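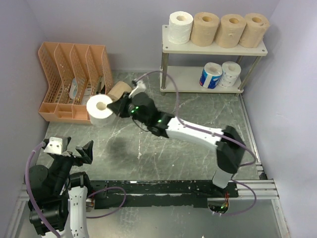

Commenter pludley_fan wrote under my last post that I'd spent way too long on why teleop demos matter and hardly any time on how to do one without wanting to throw the controller across the room. Fair! So this page is just the how. Putting toilet paper rolls away on a shelf, two arms, one tired operator (me).

I'm doing this with Pludley, the little recording program that came out of the Rorkilitz project, and a pair of Tronside hand controllers. If you have something else, the menus will look different but your hands will be doing the same stuff.

Step 1. Decide what "done" means before you touch anything

Write it on a sticky note. Mine says "rolls go on the shelf, gripper lets go, arm comes home." If you skip this you'll end one demo with the arm hovering over the shelf and the next one with it parked, and the policy has to guess which one you meant. I threw out most of my first afternoon over exactly this, and I'm still a bit sore about it.

Step 2. Warm up with recording off

Give yourself 2 practice runs, minimum. The first time you drive an arm by remote you'll overshoot everything, because you're watching your own hand and not the gripper. Look at the gripper! Your hand will sort itself out. I also like to open and close on nothing a few times to feel where the trigger bites.

Step 3. Approach, pause a hair, close

Come in slowly with the fingers already open wider than you think you need. Line up, hold still for a beat, then squeeze. Toilet paper is forgiving stuff, but it squishes, and a squished roll tends to lean when you stand it up later. Squeeze until it stops slipping and then leave the trigger alone.

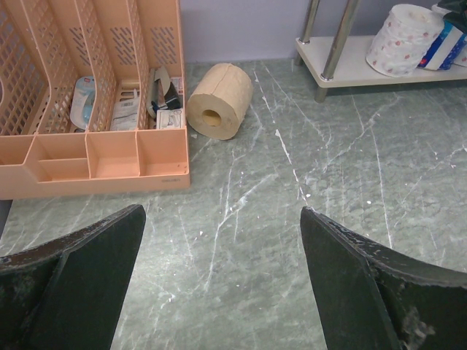 How many demos do I need before training is worth trying?

I'd start at 20 clean ones. That won't give you a robot you can trust, but it's plenty to find out whether your setup is broken, and it's a lot nicer to learn that early than after a week of driving. My current set is at 868 and I still add to it when I find a spot the arm keeps fumbling.

Step 4. Mess up the starting layout on purpose

Between runs, move things. Stand a roll up, lay one down, swap a white one for a tan one, scoot them closer together. Don't go wild on day one, though. Small changes first, then bigger ones once your driving is steady. I keep the shelf in one place for a whole batch and shift it for the next batch, which makes it much easier to tell what went wrong later.

Step 5. Leave your small fixes in

Say you come in crooked, back off, and try again. Keep it! A short recovery is really useful for the robot to learn from. What I delete is the long confused wandering, the drops I couldn't recover from, and anything where I stopped to scratch my nose. In Pludley you hit the left pedal to keep and the right pedal to toss, and yes, I have mixed those up (tape a label on the floor). 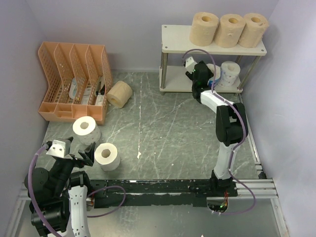

Should I drive both arms at once?

Start with one arm and park the other somewhere out of the way, then bring in the second after your single-arm demos look smooth. Two at once is hard on the brain, and the hand you're not thinking about drifts.

Step 6. Watch your playback the same day

I go through at double speed with a coffee. You're looking for jerky starts, long pauses and missed grabs. My longest recording so far ran 3283 frames, and most of that was me dithering over which roll to take next. Out it went. Pick your order before you press record and you'll save yourself the grief.

Step 7. Stop when you get sloppy

When my wrists start to ache, my releases get rough and I begin dropping rolls from too high up. I used to push through it. Now I save the batch, name it with the layout and the operator, and go home. Next time I'll get into the Ntuli export format, once I've figured out why it keeps losing my gripper channel.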